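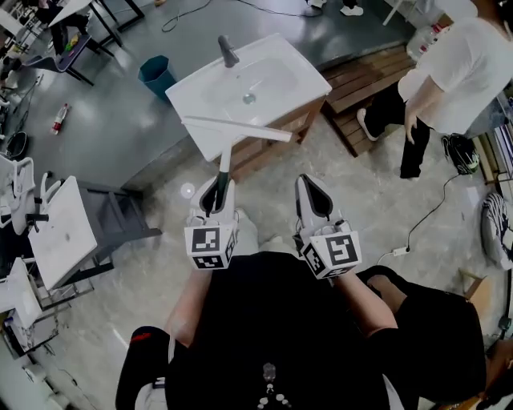
A white basin with its gray faucet on a wooden vanity cabinet, with a long white rod resting across the front edge.

Last updated: December

Naciri Brings Its Small-Bathroom Vanity to Ornarside

Naciri is so pleased to share that its compact vanity, the Pastau, is now on display at the Ornarside showroom, where visitors are welcome to open the doors, try the faucet handle and take all the time they like.

"People come in with a tiny powder room and a tape measure, and we love that," said Mingxuan Yan, who runs the showroom. "Bring your measurements, bring your sister, stay for coffee!"

Orders placed this month ship in two weeks from our Hirkamness warehouse.

Related news
Hirkamness warehouse adds 8 loading bays
Choosing a faucet for a shallow basin

Contact the Naciri press desk | © Naciri | Back to top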